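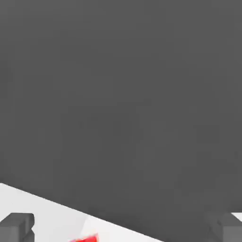
Do you need a weather app to know if it's going to rain this afternoon?
Most days you can get a pretty good idea from the window, once you've learned a handful of clouds and which way they're moving.

Looking Up: Clouds for Beginners
Speaker notes, Mahsa Taheri
Mavent Public Library, June 7, 2026

Slide 1. Title
Wait for the back row to sit. Say hello, say thanks to the library. Restrooms are past the map cabinet. Talk runs 60 minutes with questions, then anyone who wants to can come out to the parking lot with me and look at whatever we've got.
Start with the question on the slide and let them shout. Somebody always says their knee.

Slide 2. How I got into this
Keep short!! Last time I spent a quarter of the talk here.
Waiting for the ferry across the Nalon, phone dead, no book. Started watching one small puffy cloud and it fell apart while I looked at it. Just frayed at the edges and went. I'd been alive for decades and had never watched a cloud end. Went straight to the library (this one, upstairs, the 551s) and took out everything they had.
I'm not a meteorologist. I keep a notebook and I read a lot. If there's a pilot or a sailor in the room, please correct me, I love it when that happens.

Slide 3. What a cloud is
Tiny drops of water, or ice crystals, or both. Steam from a kettle is a good way in: the invisible bit right at the spout is the vapor, and the white part a little farther out is the cloud.
Air goes up, it cools, the vapor condenses on bits of dust and salt. That's most of the talk, right there. Everything else is about why the air went up and how fast.
Ask: what pushes air up? Take answers. Looking for warm ground, hills, and one mass of air sliding over another. Widberg is our hill, so use it. When the wind is from the west there's often a cap sitting on top of it while the rest of the sky is clear. Air is running through that cloud the entire time. The cloud stays put and the air doesn't. (Pause here, people like this one. I still like this one.)

Slide 4. The three words
Cumulus, heap. Stratus, layer. Cirrus, a curl of hair.
Luke Howard, London, 1802, a pharmacist by trade, gave a talk to a small science club and the names stuck. He had a fourth, nimbus, for rain, and we still bolt it onto the others.
Get them to say the words out loud. Cumulus, stratus, cirrus. Then add alto for the middle level. Altocumulus, altostratus. Now they can read nearly every label in a cloud atlas. There are 10 basic types on the handout and they're all built out of these pieces.

Slide 5. Cumulus
Fair weather ones: flat bottoms, cotton tops, wider than they are tall. The flat bottom is the height where the vapor starts to condense, so all the bottoms line up. Tell them to check next time. It's like they're sitting on a sheet of glass.
The one to keep an eye on is the cumulus that's growing upward before lunch. Taller than wide by late morning means there's a lot of energy up there and you may get a shower or a storm later on. Cauliflower top, still crisp: growing. Top gone smooth and spreading out: it has turned to ice, and you should be off the lake.
SAFETY, don't skip: if you can hear thunder you can be hit by lightning. Go indoors or into a hard-topped car. A tree is a terrible idea.

Slide 6. Stratus and friends
People groan at this slide. I want to win them over.
Stratus is low, dull and even. If it comes down to the ground we call it fog. Drizzle at most. Nimbostratus is thicker and deeper and rains for hours. Stratocumulus is the lumpy one with rolls and gaps, and it's one of the most common clouds on the planet, so you've all seen thousands and never been introduced.
Sun test: if you can see the sun as if through frosted glass, and you don't cast a shadow, it's probably altostratus. If it thickens and the sun fades out, rain could be a few hours off.
Tell the May camping story if there's time. (Tent, Widberg, me explaining frosted glass to my sister while she quietly packed the car. She was right.)

Slide 7. Cirrus
High, thin, all ice. The tails are crystals falling and getting dragged by wind at different speeds. A few wisps on a blue day mean very little. If they're spreading and thickening from the west, a warm front may be on the way, and you might have wet weather within a day or so.
Halo: a thin veil of cirrostratus can put a ring around the sun or the moon. The ring is 22 degrees out, which is close to a spread hand at arm's length, thumb tip to little finger tip. Do the hand. Make everyone do the hand.
REMIND THEM: block the sun itself with a thumb or a building. Never look straight at it, never with binoculars.

Slide 8. Reading the order
One cloud tells you a little. A sequence tells you a lot more. Classic warm front: cirrus, cirrostratus with maybe a halo, altostratus, nimbostratus. High to low, thin to thick. Put all four up together and click through slowly.
Then the two-wind trick. Stand with your back to the surface wind and look at the high clouds. In the northern hemisphere, if they're coming from your left, the weather tends to get worse. From your right, it tends to improve. It doesn't always work. I missed plenty when I started and I still do, which is why I write the guess down before I check.

Slide 9. Keeping a notebook
Pass mine around (the green one, NOT the one with the phone numbers in it).
Same place, same time of day if you can. Date, wind direction, cloud type if you know it, a bad sketch if you don't, and what you think will happen by supper. Then go back and fill in what did. 20 entries and you'll start to see patterns for your own street, and those are better than anything I can tell you from up here.
Pencil. Pens quit in the cold.

Slide 10. Books and where to go next
Handout has the list. The World Meteorological Organization's cloud atlas is online and free to look at and you will lose an evening to it.
Our group meets the last Friday of the month at Suksawat, upstairs by the big window. We order noodles and argue about altocumulus. Come even if you only know one cloud.

Questions I usually get
Why are storm clouds dark? Thickness. Less sunlight makes it through to the bottom. From the side the same cloud can be dazzling white.
How much does a cloud weigh? An ordinary fair weather cumulus holds hundreds of tons of water. It stays up because the drops are tiny, fall very slowly, and there's air rising underneath.
Are contrails clouds? Yes, ice, same as cirrus. If they vanish quickly the air up there is dry. If they hang around and spread, it's moist.
What's your favorite? Lenticular, over Widberg, at sunset. Show the postcard.

Handouts: 26 printed, spares in the tote. Bring the extension cord, the outlet by the lectern is loose. Parking lot after, bring a jacket.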